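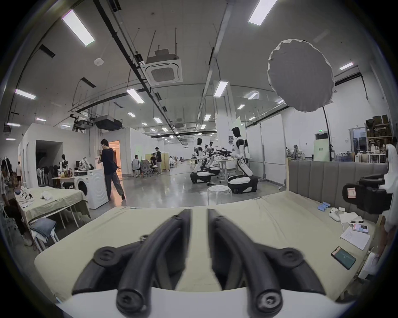 Clearing the Bed: A Study of Small Items in a Shared Bedroom Setting

Student project report, Home and Interior Studies, Belmonte College

1. Purpose

This project examined how small personal items collect on a made bed and how they may be cleared and stored with little effort. The bed is rarely treated as a work surface in the design of a room, yet it is often the largest flat area available to the person who sleeps there. Papers, pens, phones and controllers are set down on it during the day and must be moved before night. The project group set out to propose a simple order of work and a storage plan suited to a room of modest size.

2. Setting and materials

The study used a wide bed surface covered in pale yellow-beige fabric, with a grey upholstered headboard stitched in vertical channels and edged in light wood. A round white stool with a perforated seat stood on the floor past the far edge of the bed. The items chosen were of the kind students leave out most often: loose papers, a handwritten sheet, a black and white marker, a printed card, a smartphone, a white handheld controller and several small blue objects. All were placed along one side of the bed, the blue objects nearest the headboard.

The plain cover proved useful. White paper was harder to pick out on it than the blue objects, and this affected the order in which items were cleared in the first sessions.

3. Method

Clearing was carried out over the month of April. Each session began at the same hour of the afternoon and was limited to 90 seconds. Two orders of work were compared. In the first, items were cleared by position, starting at the headboard. In the second, they were cleared by type – paper first, then electronic items, then everything else. A total of 35 sessions were completed, with the results entered on a form after each.

Storage was provided by a shallow Tresow tray for paper and a lidded Nasis box for the remaining items. Both were kept outside the sleeping area between sessions.

4. Findings

Clearing by type gave the more consistent results. When paper was lifted first, the marker was moved with it and had to be put away before the sheets could be stacked. This added a step, but the sheets were then less likely to be creased. Clearing by position was quicker at the start and slower at the end, when mixed items had to be sorted at the box.

The smartphone caused the most difficulty. Participants tended to pick it up, read it and put it down again in a different place. The group recommends a fixed place for the phone, within reach of the headboard but off the bed.

Soft wrinkles in the cover also mattered. Small blocks and cards tended to settle into the folds, and smoothing the cover before clearing moved them toward the edge.

5. Recommendations

Keep one tray for paper and one box for other items. Clear paper before anything else. Smooth the cover last. A stool may serve as a temporary surface, provided it is emptied in the same session.

The total cost of storage should not exceed 140 dollars for a shared room. The Drovitz shelf first considered by the group was left out of the final plan on account of its depth.

6. Limits of the study

Only one bed was used, and the items were selected by the group. Bedding with a pattern or a heavier texture was not tested. Completed session forms are held with the course file.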